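Print | E-mail

Ticket 1340 – Stivumell distributor portal – keg allocations not reaching western warehouses

Status: open, workaround in place
Reported by: Benavides, wholesale desk
Product: Civden Lager, half-barrel and sixth-barrel

Problem
Orders entered for the new western territory are accepted by the portal but never show up on the Horar pick list. Orders for the home territory post normally. First noticed in January, when 766 half-barrels were confirmed to the wholesaler and no load was built at the brewery.

Checked so far
- Account is active and the license number is on file.
- Item codes match on both sides.
- Resent the order file by hand. Same result, no error returned.
- Test order of 10 sixth-barrels under the old territory code posted right away.

Cause
The western accounts were set up with a four-character territory code. Horar reads three characters and drops any line it cannot match. The portal takes the missing reply as a success – that part is a separate fault and has its own ticket.

Workaround
Enter western orders under the old code and put the ship-to warehouse in the notes field. Keep each order under 600 units or the notes field is cleared on save. Deposit charges come out at the old rate and have to be corrected on the invoice.

Update, 2:15 p.m.
Mapping table changed on the test server. Half-barrels now post correctly. Sixth-barrels post with the wrong pallet count.

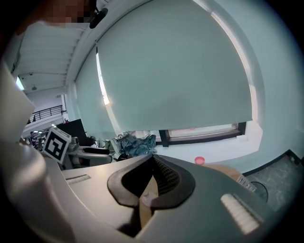

The pallet count is read from the item master, so the sixth-barrel record has to be corrected before the mapping goes live. Benavides will stay on the workaround until then. Ticket remains open.

Print | E-mail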